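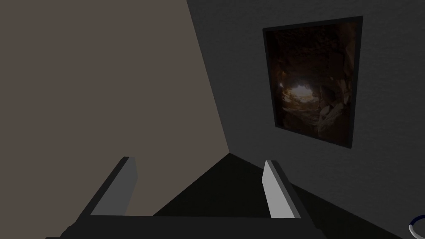
Grokwood open day, February, and I was late, so I missed the welcome talk and went straight in with the second group. Small studio, 3 floors up, no lift. They make cosy games mostly, the one people know is Layug, where you run a ferry between islands and feed things. First stop was the environment team. Analyn Lumanlan had a house interior up and was flicking between wall colours, beige against dark grey, one framed picture in a thin black border hung on the grey side. Tiny stuff. She said players notice corners more than anything, which I'd have argued with if there'd been time.

Then creatures. Best bit of the day by miles. Layug 2 will have 216 pets, up from the first game, and Dindo Tiongson has named nearly all of them himself. Got to see four moving. A sort of damp goat. Something with ears it trips over. Old saves will carry over, your pets come with you and they'll be a bit cross about the wait. Big cheer for that in the room, mine included.

Playable demo was one island, ten minutes each, queue down the corrider. Fishing feels better. Menus still slow. My ferry got stuck on a jetty twice and Princess Rivera wrote it down very politely.

Q&A over sandwiches. No date. No word on a handheld version, Stavros Delić just smiled and took the next question. No paid eggs, he was firm on that, good. Somebody asked about the old forum and they are keeping it open, all 525 pages of the breeding thread.

Missed the sound room becuase of my train. Rowena Padilla was doing footsteps in there with a tray of gravel, could hear it through the door. Tickets were free, bring your own cup for tea. Next one is in the autumn, sign up on their newsletter.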